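Members' Forum > Policy and Regulation > Workplace charging consultation

Proposed changes to the depot charging grant
6 replies

Posted by: Y_Salinas (moderator)
Members are reminded that the consultation on the depot charging grant closes on 22nd April. The association intends to submit a single response on behalf of van and light truck operators. The draft supports the grant in principle but asks that the limit of 2,000 sockets in each funding round be lifted. In the last round 3,203 sockets were applied for, and 1,054 of those were refused although the applications were complete. Comments on the draft are invited below.

Posted by: Medrano_Fleet
I am grateful to the moderator for the draft. My firm operates from a leased yard in Sandoval and was among those refused. The letter gave no reason beyond the limit having been reached. I would ask that the response press for refused applicants to be placed at the head of the next round without having to apply again.
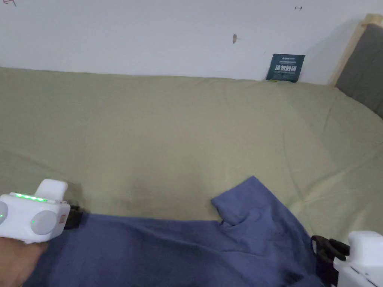 The cost of preparing a second application should not be overlooked. We paid for a fresh survey of the electricity supply, as the first was deemed out of date by the time the new round opened.

Posted by: T.Ventura
I cannot support Mr Medrano's suggestion as it stands. A firm whose plans have changed would keep its place in the queue while another with vehicles already on order would have to wait. Priority ought to go to operators who can show a signed order for electric vans.

I would also question whether lifting the limit is wise. If the total budget remains the same, more sockets must mean less money for each. The draft is silent on this point.

Posted by: Olvera_E
Mrs Ventura is correct about the budget. I do not agree with her on signed orders. No responsible operator will order vans before knowing that they can be charged, and the delivery times quoted to us by Drovix are shorter than the wait for a new grid connection. 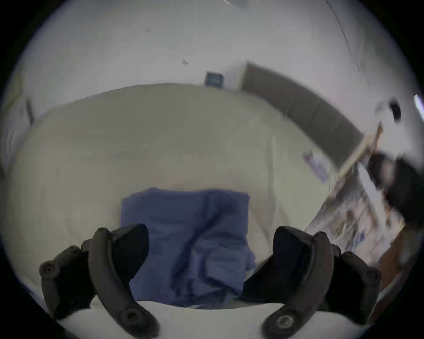
May I suggest that a letter of intent be accepted in place of an order? Our lender, Dekance, was content with such a letter when we arranged finance for the first vehicles.

Posted by: T.Ventura
A letter of intent binds no one. I have seen them withdrawn within the week. I would, however, accept one if a deposit had been paid.

Posted by: F_Magana
The discussion has so far concerned firms that hold their own premises. Over half of our drivers take their vans home, and the present grant offers nothing for a charger at a driver's address. When we asked Cesen to price the work, the cost at each house was modest compared with the cost of enlarging the supply at the depot.
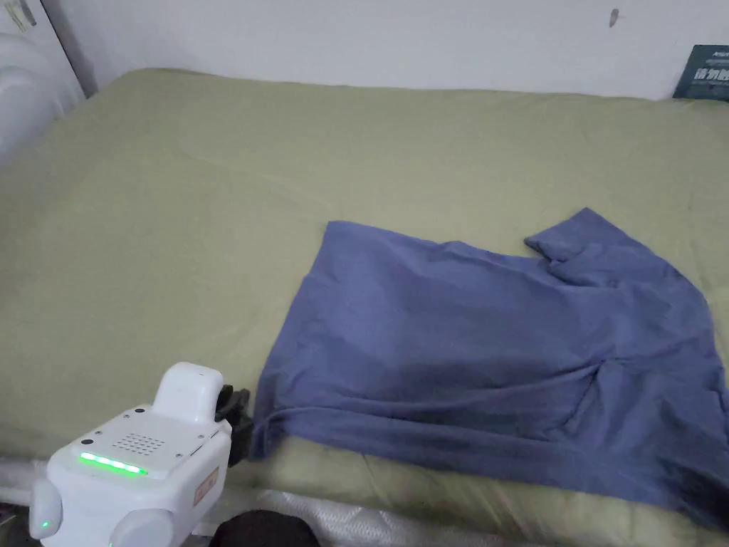 The response should therefore ask that home chargers be eligible where the vehicle is owned or leased by the employer. I recognise that there are questions about what happens when a driver leaves, and I would be content for the charger to remain with the property after three years.

Posted by: Y_Salinas (moderator)
Thank you for these contributions. The draft will be amended to state that any increase in the number of sockets should be matched by an increase in the budget. Mr Magaña's proposal on home chargers will be added as a separate section. As members are not agreed on signed orders, the response will set out both views. Mr Medrano is asked to send me a copy of his refusal letter, with the account details removed, so that it may be attached.

14 members are following this thread | Shared 9 times

Contact the moderators | © Members' Forum. All rights reserved. | Back to top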